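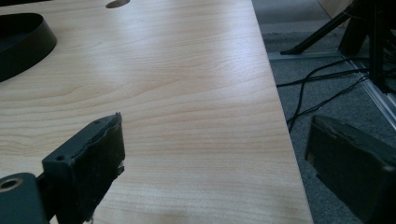
The gripper at the edge of the tabletop, pads apart.

Sinlow Gripper Build: Frequently Asked Questions
Last updated 26 September 2025

Sinlow is a two-finger gripper that you hold in your hand and use to pick things up, so you can teach a robot arm the same moves later on. We build ours in the shared workshop at Vutia, and every time somebody new walks past the bench the same questions come up. We love those questions! Here are the answers, as best we know them. Parts drawings and the build log are on the downloads page.

What does it do, in plain terms?
You squeeze, the fingers close, and a camera on the tool records what the fingers see. Do that enough times with enough different objects and you have something a learning program can chew on. The arm side of the project is called Coman and has its own page. You don't need Coman to enjoy building Sinlow. Plenty of people have built one just to play with the linkage, and we get it, the linkage is fun.

Do I need to know how to code?
Not for the hand tool. If you can use a screwdriver and follow a drawing you can build it. Recording takes one command, and there's a sheet taped inside the lid of the parts box with that command on it. You'll want a little Python if you plan to go further and train anything.

How much does it cost?
Our last one came to around 200 dollars, and the camera was the biggest piece of that. If you already own a camera with a wide lens you can knock the price down a lot. The printed parts are cheap. The fasteners add up faster than you'd think, so check the workshop drawers before ordering.

What are the fingers printed in?
Ours are PETG. PLA works for a first try, but it creeps near the pivots if you leave the tool clamped on something over a weekend (ask how we know). Print the fingers lying on their sides, with more walls than your slicer suggests.

My pads look terrible. Should I replace them?
Look at the faces first. Ragged edges along the top don't bother us much, and we run pads that look pretty rough. What matters is whether the flat part still meets the other pad squarely. Close the fingers on a strip of paper and pull. If it slides out from one corner, you have a worn face or a bent mount. If it holds all the way across, keep going and enjoy the battle scars.

What kind of screws hold the pads on?
M3, 8 mm, button head. The old drawing said 10 mm, and those poke through and scratch things. If you downloaded your drawings before last December, please grab the new set!

The fingers don't close evenly. What did I do?
Almost always it's the linkage being one tooth off on one side. Take the cover off, bring both fingers to fully open, lift the small gear, turn it by one tooth and drop it back. Second guess: the pivot screw is too tight. It should be snug, and the finger should still fall open under its own weight when you tip the tool.

What should I practice on first?
Cups, bowls, sponges, wooden blocks. Pick something with a rim you can get a finger over. Flat things like coins and cards are really hard and will make you grumpy on day one. Save them. Thin bowls are a great second step, especially dark ones on a pale table, where the rim is easy to pick out on video.

How many recordings do I need?
For one simple task on one table, we got our first result worth showing after 50 good ones. The cup-stacking set is now at 1044, and it still surprises us now and then. Good ones count for more than lots of them. Move at a calm, steady pace and don't hover forever before you grab.

Does the table matter?
More than we expected. A shiny top throws glare from the ceiling lights, and the patch moves as you move. You can put down a cloth, switch off the lamp right over the bench, or record it all and let the variety help. We mostly do the third one now. Keep a few sessions on each surface so you can compare.

Do I have to clear the cables off the floor?
For the recording, no. Background clutter is fine and can even be useful. For your ankles, please keep the walking path by the door clear and leave slack where a cable comes down from a stand, so that a snag doesn't take the stand with it.

Can I use Pidance with this?
Yes! Pidance is our little sorting tool for recordings. It skips through a session and lets you throw out bad takes with one key. It runs fine on an old laptop. Sessions over 70 minutes load slowly, so split them if you can.

Can I change the design?
Please do. We've seen longer fingers, curved fingers and a pair with rubber from a bike tube glued on, and that last pair grips like crazy. Keep the mounting bore the same size and your version will fit everybody's handle.

Can I borrow a finished one?
There's one loaner on the shelf above the laser cutter. Sign it out on the clipboard, charge it before you bring it back, and put the spare pads back in their bag.

I built one! Where do I show it?
Bring it to open bench night, or post it on the Sinlow board with your print settings and a short clip. We want to see the failed ones too.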